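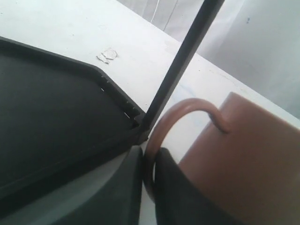 A brown mug with a good big handle, the kind I reach for first.

How I Get Tea and Coffee Stains Out of Mugs (Without Wrecking Them)

I drink a silly amount of tea, and for years I figured the brown ring inside every cup I own was just part of the deal. Then my aunt came to stay in May, peered into her cup before I'd poured anything, and quietly went and washed it herself. Ouch! So I got serious about it, tried a bunch of stuff, and this is the routine I've stuck with ever since.

What you'll need

Baking soda, the plain kind from the baking aisle
A soft sponge or an old dish rag
White vinegar (only for the chalky stuff, see further down)
Denture tablets, if you've got a really bad one
A kettle

Start with baking soda

Get the inside of the mug damp, then tip the extra water out. You want it just wet enough that the powder sticks. Shake in a teaspoon of baking soda, add a few drops of water and mush it into a paste with your finger. It should feel like toothpaste. If it runs down the side, put more powder in.

Now rub it around with the sponge in little circles. Don't lean on it! Most tea rings start to lift in a minute or so, and you'll see the paste go a gross tan color, which I find weirdly satisfying. Do the rim too, especially on the side you drink from, and get a corner of the rag in where the handle meets the body. Mine always collect a line of gunk there.
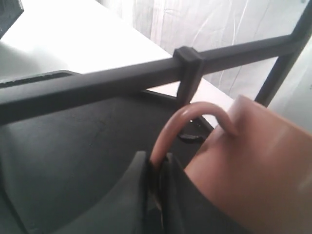

Rinse with warm water, feel around inside with your fingertips, and if there's still a rough patch, go again. Two rounds does it for nearly everything I own. The one exception is the cup I used at my old job in Mudberg, which sat on a desk half full of coffee over more than one long weekend.

For that one: the overnight soak

Drop in a denture tablet, fill the mug to the top with hot water from the kettle (let it sit off the boil for a bit so you don't shock a cold mug) and leave it. I do mine at 10 at night and rinse in the morning. Wash it with dish soap afterward, and then wash it again, or your first coffee will taste like mint. Ask me how I know.

Chalky white marks

If what you've got is pale and crusty, that's hard water, and baking soda won't do much. Use equal parts white vinegar and warm water, let it stand ten minutes, then wipe. I keep vinegar away from anything with gold trim or a glaze that's already crackled.

When I first wrote this up I told people to use a scouring pad, and I got set straight pretty fast.
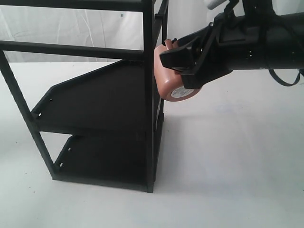

Bent Hviid wrote in that scouring pads leave tiny scratches in the glaze and the tea just settles into those, so the mug stains quicker every time you clean it. He uses a cork dipped in baking soda, and says it gets right into the bottom corner where a sponge rounds off. I tried the cork. He's right, and I've thrown out my pads. 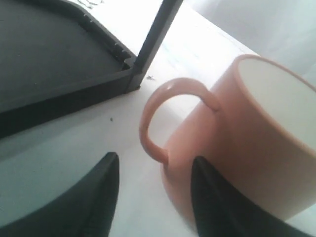
Keeping the stains from coming back

Rinse right after you finish. I know, I know, but even a quick swish under the tap makes a huge difference, and then you only need the paste every couple of weeks. Dry them before you put them away, too, and don't stack them while they're damp.

If you take milk, wash with soap the same day, as milk leaves a film that grabs the next round of tea. And if you use a travel cup, take the rubber ring out of the lid and soak it separately. You may want to hold your nose for that part.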